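Civero says its app will keep clothes out of the trash. The numbers are thin so far

17 June 2024

A company called Civero wants to pick up your old clothes. You open the app, book a slot, leave a bag by the door, and a driver takes it away. Nothing to pay, and you get a small credit to spend with one of the company's partner stores. It launched in the Lindis area last September and now says it is ready to expand to Bornik, with help from the town.

The help is the part worth looking at. Under the plan that goes before the Bornik council this month, the town would give Civero free use of a storage building and put a flyer in with every water bill. In return, Civero promises to "divert" used clothing from the landfill and send the town a report once a year. The plan doesn't say what has to be in the report.

Civero's pitch rests on one figure. It says it collected 2569 bags in Lindis over its first season. That sounds like a lot until you ask what was in them and where they went, and the company's answers to both questions are short.

A bag, it says, is any bag. It can be a grocery sack with two T-shirts in it or a full contractor bag. Civero doesn't weigh them at pickup. It says it weighs them "in bulk" later, but it did not share those weights when asked, and the slides it showed the council didn't include them.

As for where the clothes go, the company says they are "reused, resold or responsibly recycled." It would not say how much ends up in each pile. Much of the used clothing trade runs on the same fuzzy wording, and it covers everything from a winter coat sold down the street to a bale of worn-out shirts shipped overseas and dumped there.

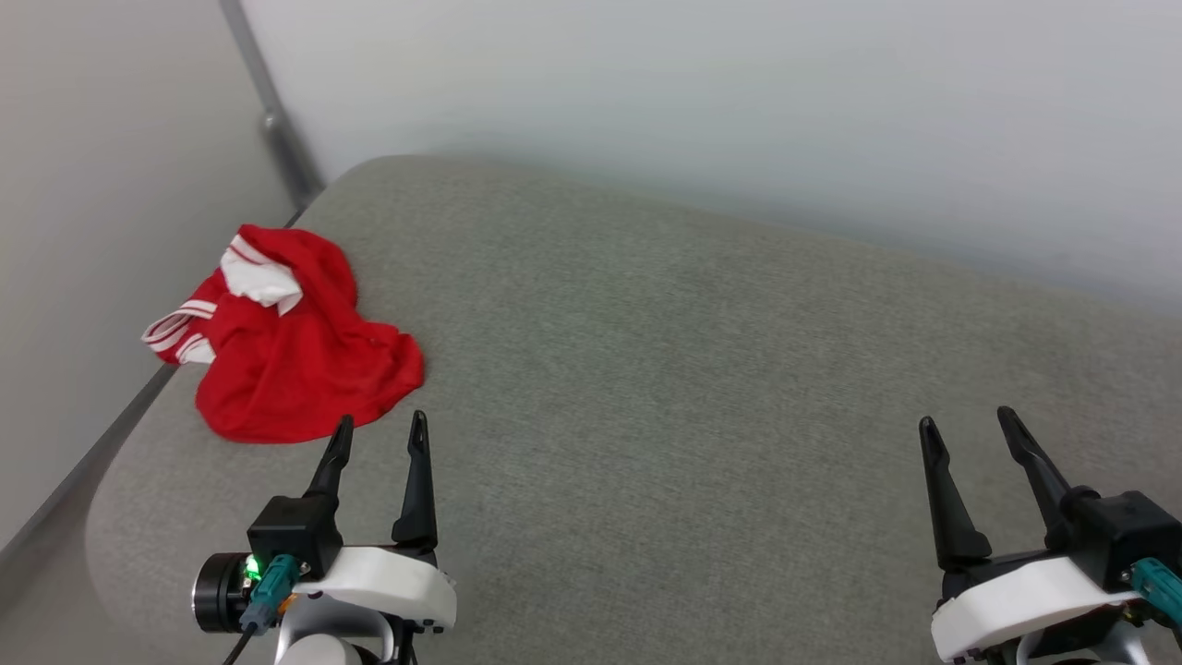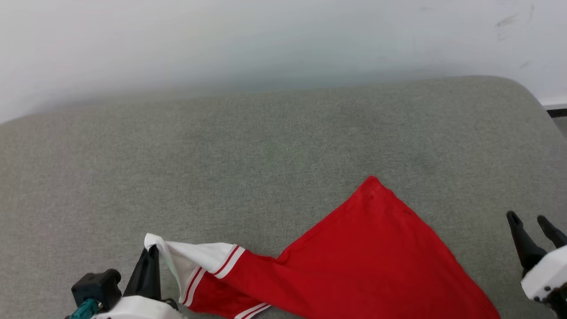
A red top with long sleeves on a gray cushion.

Maribeth Sison has run the secondhand store on Galang Street for years and has sorted more donated clothing than she cares to think about. She is not against pickup. Some of her regular donors don't drive anymore, and she can see why a free driver appeals to them. What bothers her is the idea that picking things up is the hard part.

"Getting clothes is easy," Sison said. "People want them gone. Finding somebody who wants to wear them next, that's the job, and I haven't heard one word from them on how they do it."

Her store takes sportswear, she said, but it moves slowly unless it's nearly new. Shiny synthetic stuff is the worst of it. It can't be cut up for decent rags the way cotton can, and very few recyclers near Bornik will touch it. When it doesn't sell, she pays to have it hauled off.

She also worries about the better donations. If Civero's drivers get the good coats and the barely worn jeans, the store is left with what people couldn't be bothered to book a slot for. The company says its service "grows the pie." It offered no figures on whether donations to existing stores in Lindis went up or down after it arrived.

Nigel Dobson, who heads local programs for Civero, said the company is still young and that people should judge it on where it's going. "We're building the system as we run it," he said. "We had 131 households repeat-book in a single month. They wouldn't do that if it wasn't working for them."

Maybe so. But a household that books again has told us the pickup is handy. It hasn't told us anything about the landfill, and the landfill is what the town is being asked to pay for -- with a building, if not with cash.

Then there is the credit. Customers get it for every bag and can spend it on new clothes at the partner stores. Dobson said the credit "closes the loop." A plainer reading is that people are being given a reason to buy more clothes each time they get rid of some. Asked whether Civero had looked at how much its users buy before and after signing up, he said that was "a great question" and that the team would look into it.

The storage building isn't worthless, either. The town had 256 folding tables and its spare election signs in there until this spring, and two local groups have asked to rent it. Both were told to wait until the Civero vote.

There are simple things the council could ask for. It could ask for weights in place of bag counts, and for the share that is resold, recycled and thrown out, with the names of the buyers. It could set an end date on the free building, so that the deal runs out unless somebody votes to keep it. Dobson said he was "open to a conversation" on reporting but that buyers' names were private.

The flyer is already drafted. It tells residents that every bag "saves a landfill from your closet," and gives no source. Comments on the plan can be left at the town clerk's desk or sent in by mail until the night of the vote.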